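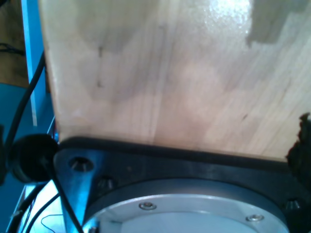 I have wanted to write about open racks for years, the kind with two uprights and no door, and I finally have an excuse, because the one at 1748 Lamont lives in a room with wood. Network gear usually gets gray walls and a bad ceiling tile. Put it near something pale and smooth, with fine grain running down it and a few dark specks left in (I would never sand those out!), and it starts to look like something a person chose. I went up to see it in June and stayed most of the afternoon, which was longer than anyone had planned on, me included.

3 min read
By Dörte Wiegand
June

The rack belongs to Bình Mạch and Bảo Tôn, who share the second floor with a bookbinder and a two-person map studio called Retness. Before the rack there was a shelf. Before the shelf there was a pile behind the door, and everyone on the floor has a story about the pile. Meifang Yin, the bookbinder, once pulled what she thought was a lamp cord and took the map studio off the internet for a whole morning. She told me this with some pride.

So they went looking for a frame. Bình wanted a closed cabinet with a lock. Bảo wanted to see everything, and he got his way by finding an open one secondhand for $85, complete with a coffee can of cage nuts. If you have never met a cage nut, it is a square nut in a springy little metal jacket that snaps into a square hole in the rail, and it will bite your thumb on the way in. I love them anyway. You can change your mind with cage nuts. Stripped the thread? Pop it out, throw it away, put in another.

The rails have small numbers printed beside the holes, too, and I can't tell you how happy that makes me. A switch or a shelf has two ears, one each side, and they have to land at the same height. Without numbers you count holes on the left, then count on the right, then get interrupted and count again. With them you read it off and get on with your day.

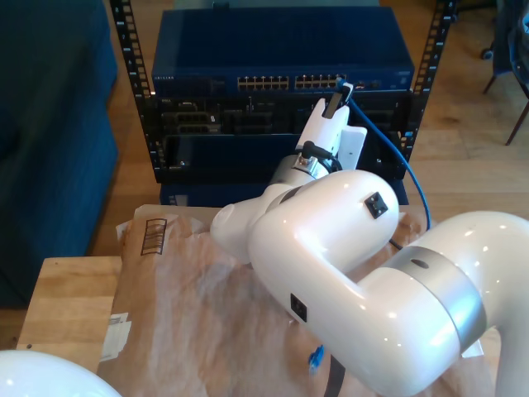
A blue Ethernet cable at the right-hand ports, with kraft paper over the table.

Let's talk about blue. Bảo is strict about cable color and I have come around completely. On this floor blue means a patch cable that somebody might move this week. White runs into the walls and stays put. Yellow is Meifang's, all of it, after the lamp cord business. There is no standard behind this. They wrote it on an index card and taped it inside the closet door, and the card has been corrected in four different pens.

The other thing I admired was the slack. A lot of people cut or buy their patch cables as short as they can, so that the front looks like a corduroy jacket, and yes, it photographs beautifully. Then the first time you need to shift a plug over by a few ports you're stuck. A blue cable hanging in a long loop looks lazy next to that, but it gives you room to work, and it's kinder to the little plastic latch on the plug. Those latches! I have broken so many. Bình's rule is to press the latch fully before you pull, every time, and never to pull by the cord. He also keeps the dead ones in a jar and won't say why.

One long run gave them trouble. It goes out to the map studio's big plotter, 42 feet of it along the top of a picture rail, and for a while it dropped out whenever the plotter warmed up. They swapped the switch port. They swapped the plotter's own settings back and forth. Lihua Jia, who runs the studio, ended up walking the length of the rail with a flashlight and found a staple straight through the jacket, painted over, probably older than any of their leases. New cable, soft clips, no staples. She now checks every run on the floor by hand, which I would do too.

The order of things on the rack is a matter of taste, and I have strong tastes. Switch at the top, please. You touch the switch more than anything else, and you want it where you can read the ports without kneeling. Two banks of ports in the middle of the front panel make it easy to split a floor down the center: people on the left, equipment on the right, or whatever division your household or office falls into. Heavy boxes go low. Leave yourself a gap somewhere if you can stand it, and don't fill it on the first weekend.

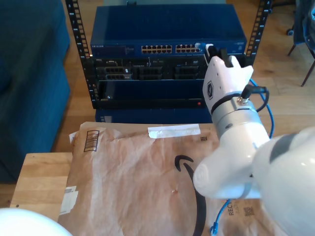 The Netgear switch up top, three port modules in the chassis below it, and a padded mailer on the table.

I have a soft spot for modular chassis. A plain box tells you on day one how many of everything you get. With slots you can slide a module out, look at it, put another in its place, and argue about it over lunch. Bảo has argued about it over many lunches. He labels things as he goes, with a Vekitz label maker that prints in a typeface I can only describe as dental, and he will relabel a thing the moment its job changes. Bình labels nothing and remembers all of it. I'd follow Bảo's method and hire Bình.

And then the table, which I liked more than I expected to. A light wooden top is a lovely place to do this kind of work. Tiny black screws show up on it right away. On my own dark bench at home I find them with my elbow. Brown paper is good underneath the metal parts, even crumpled packing paper, and I've started saving mine for exactly that. Meifang went further and gave them a sheet of proper binder's board for the heavy lifting days, and it has taken every scratch so far.

We stopped at four for coffee and something from Fernard, the bakery downstairs, whose almond thing I would happily move house for. Lihua came in to ask whether the upload would be done by five. Bảo looked over at the ports, Bình said yes without looking, and they went back to discussing whether yellow should be allowed on the left bank.

As of my last email from them, it is allowed, but only at the end of the row.

Get our home and workshop stories by email once a month. By signing up you agree to our privacy policy. You can unsubscribe at any time.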